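From: Lerato Mathebula
To: Kolmont Allotments list
Subject: Re: [kolmont] Seed potatoes and the June swap

Marthinus Jacobs wrote:
> Does anyone know if the seed potato order went in? I put my name
> down for two bags of Plurberg and have heard nothing since. Also,
> is the swap still at the Brallwood end, or has it moved to the shed?
> I have 30 leek seedlings to give away and don't want to carry them
> to the wrong gate.
> Marthinus

Marthinus,

The order went in last week. Le Roux had no Plurberg left in the small bags, so I took one large sack and we will split it between the people who asked. You still get the same weight. Bring your own bag or a bucket, and if you want them for the late bed, let them sprout on a windowsill first. Mine did badly last year when I put them straight in the ground.

The swap is at the Brallwood gate, starting at 9. The shed roof still leaks over the bench and I don't want seed packets under it. Tâm Đinh is bringing two folding tables. If you have seedlings in trays, please label them before you come. Last time we had tomatoes and peppers mixed up and I grew four plants of something I still can't name.

Leeks would be very welcome. Ebise Dinsa lost most of hers to slugs and asked me for 12 if anyone had them, so please set those aside for her. She can't get there until noon.

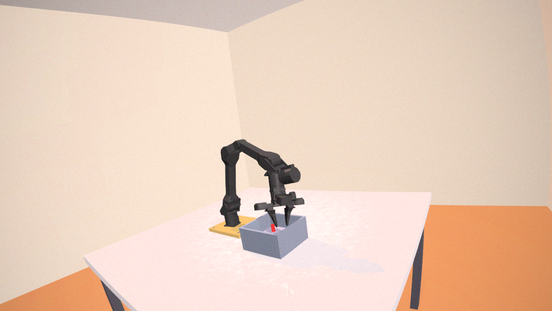

Computer rendering: robot arm over an open box with a small red object inside.

On water: the tap by the lower plots is back on, but the pressure is low. Please don't leave a hose running there while you work at the other end. The 600 liter tank behind the compost bays is full and can be used with cans. Put the lid back on afterward.

Nokuthula Mokoena has asked for the path between her plot and the fence to be kept clear. Someone has been stacking pallets there and she can't get the wheelbarrow through. If they are yours, move them to the compost bays. If they are still there at the swap, they will be offered to anyone who wants them.

I also have spare bean poles, about six feet long, a bit weathered at the ends. Free to whoever gets to them first. They are leaning on the back of the shed.

One last thing for Marthinus: you left your hand fork in the tap trench. I have it at home and will bring it with the potatoes.

Lerato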